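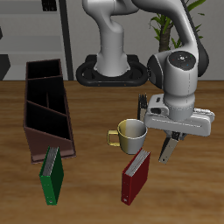 The tabletop is wood.

Care of Wooden Desks and Worktables

A wooden tabletop fails at the finish first and at the joints second. Most of the damage seen on home desks comes from water left standing, grit under heavy objects and air that swings between damp and dry. The notes below apply to solid wood and to veneer with a clear finish. Painted tops need only the cleaning section.

Identify the finish

Test in a spot on the underside or near a back corner. Put one drop of water on the surface and wait ten minutes. If the drop stands up and wipes away without a mark, the top has a film finish such as varnish or lacquer. If the wood darkens under the drop, the finish is oil or wax, or it has worn through.

To separate lacquer from varnish, touch the same spot with a cotton swab dipped in lacquer thinner. Lacquer softens within a minute. Varnish stays hard or wrinkles slightly. Open a window and keep the thinner away from flames. The makers of flat-pack desks usually print the finish on the assembly sheet. The Kavby desk in our workshop lists a water-based clear coat on the last page, under the screw chart.

Routine cleaning

Dust once a week with a dry cotton cloth. Lift objects; do not slide them. For sticky marks, use one teaspoon of dish soap in a quart of lukewarm water, wring the cloth until it no longer drips, and wipe with the grain. Dry at once with a second cloth.

Do not use all-purpose sprays with ammonia on lacquer. They dull it after repeated use, and the haze does not buff out. Silicone polishes leave a film that causes small craters in any finish applied later.

Things that stand on the desk

Organizers, lamps and printer stands do most of their harm through their feet. Hard plastic feet trap grit. Some soft rubber feet contain compounds that move into the finish and leave a dark ring that cannot be cleaned off. Felt pads are the safe choice.
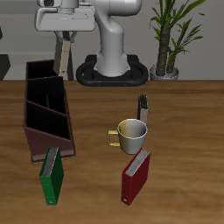 Desk organizer with stepped compartments.

Turn the organizer over and check the base. Remove old adhesive with mineral spirits, let the base dry, and fit one felt pad at each corner. On a tall organizer, set the pads as close to the edges as they will go. Replace pads when they are flat or feel gritty. Load heavy items in the rear compartments and keep pens and scissors in front.

Sun fades the exposed wood and leaves a darker or lighter patch under anything that stays in place. Move fixed items by a hand's width every month or two during the first year. After that the color changes slowly and the patches are harder to see.

White rings from cups

A white ring is moisture held in the finish. The wood below is normally sound. Work in this order and stop when the ring is gone.

1. Leave the mark alone for 24 hours. Light rings often clear by themselves.

2. Lay a dry cotton cloth over the ring and press with an iron on low heat, no steam, for five seconds. Lift, look, repeat. Do not use this step on lacquer that has already turned soft or tacky.

3. Rub a small amount of paste wax along the grain with 0000 steel wool, using light pressure. Wipe clean and buff.
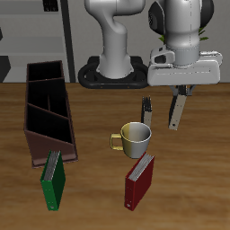
4. If the ring is still there, the top layer of finish has to be recoated.

Black rings are a different problem. Water has reached the wood and reacted with iron or with tannin. They need oxalic acid on bare wood, which means stripping the finish first. Wear gloves and eye protection, and follow the label.

Scuffs and shallow scratches

A scratch that does not catch a fingernail is in the finish only. Paste wax will hide it. We use Dredel wax in the clear grade; the tinted grades collect in open grain and show as dark specks.

For a scratch that does catch, fill with a wax stick one shade darker than the top, level it with the edge of a plastic card, and buff.

Recoating a worn area

Clean the whole top and let it dry overnight. Sand with 200 grit paper on a cork block, with the grain, until the sheen is even. Do not start at 80 grit unless the old finish is to come off completely. Vacuum the dust and wipe with a damp cloth. Apply a thin coat, let it dry for the time printed on the can, sand lightly again and apply the second coat. Allow a full week before putting anything heavy back.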